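The slow road over the Drurlow pass

The bus to Tredberg leaves Kokar at twenty to seven in the morning, from a stop with no shelter opposite the old grain office. There is one a day in winter and three in summer. I had been told to sit on the left for the views and on the right if I didn't like heights, and having no strong feelings either way I took the first free seat, which was on the right and over the wheel.

For the first hour there isn't much to look at. The road follows the river through orchards and small timber yards, and most of the passengers sleep. People get off at farm tracks with no sign of a house at the end of them. After the second bridge the driver changes down, the river drops away and the climb begins.

The Drurlow pass tops out at 2836 metres, and until the tunnel was dug on the main route to the south it was the only way between the two valleys. Lorries no longer use it. What is left is the bus, the cheese vans, cyclists in July and August, and walkers who want to start high and finish low. The surface is good on the Kokar side and poor on the other, where the winter gets into it and the repairs never quite keep up.

At the top there is a car park, a chapel the size of a garden shed and a café that sells bean soup and very strong tea. The bus stops for fifteen minutes. It was clear when we got there but the wind was bitter, and most people drank their tea standing against the south wall with their hoods up.

I got off here for good, as I wanted to walk down. The path starts behind the chapel and is marked with yellow paint all the way to Panicker, a village of 156 people which sits on a shelf of meadow below the tree line. The drop from the pass to the village is 900 metres. The signpost says three hours. I took four and a half, with a long lunch, and my knees were glad of the extra time.

The upper section is loose stone and wants proper boots. Lower down it turns into a mule track between dry walls, with larches on one side and hay fields on the other. I met two walkers coming up and a man with a scythe who wished me good morning, though it was past noon. There is water at a trough halfway down and again at the first houses.

Panicker has one guesthouse, run by Xolani Xaba, who came to the valley to work a single ski season and stayed on. He has six rooms, all of them facing down the valley, and he cooks one dinner for everybody at seven. On my night it was barley broth, pork with pickled cabbage and a plum cake. "If you want a menu you can go to Tredberg," he told me, and then offered to make me an omelette in case I didn't eat pork.

The village was mostly rebuilt after a fire, so the houses are younger than they look. The carved balconies were copied from older ones in the next valley. Mr Xaba will lend you the key to the bread oven, which is still lit on the first Monday of the month, and visitors may bring a loaf if they tell him the night before. 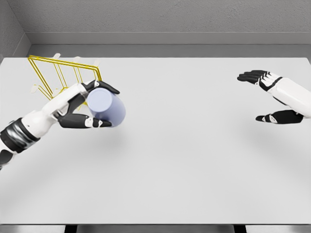 Tredberg is an hour further down by the afternoon bus, and after Panicker it feels like a city. It has a railway station, two banks, a covered market and a good many hotels put up in the past few years for the conference trade. I stayed in one of these for a night and it was comfortable enough, but it might have been anywhere. The old town across the river suits a visitor better. The streets behind the market have several small places with rooms over a bar, and they cost less.

Give the market a whole morning. The cheese from the high pastures comes down in September and is sold by age, with the oldest kept under the counter, so you have to ask. Dried pears, buckwheat flour and smoked trout all travel well. By one o'clock the stalls are packing up.

The castle is closed for work on the roof, but the walk up to it is open and takes twenty minutes — more if you stop at the bakery by the gate.

Getting there: trains run to Kokar and Tredberg from the coast. The pass is normally open from late May to October, and in winter the bus uses the tunnel instead and does not serve Panicker. Tickets are sold by the driver, cash only. Guesthouse rooms at Panicker should be booked by telephone, preferably in the evening.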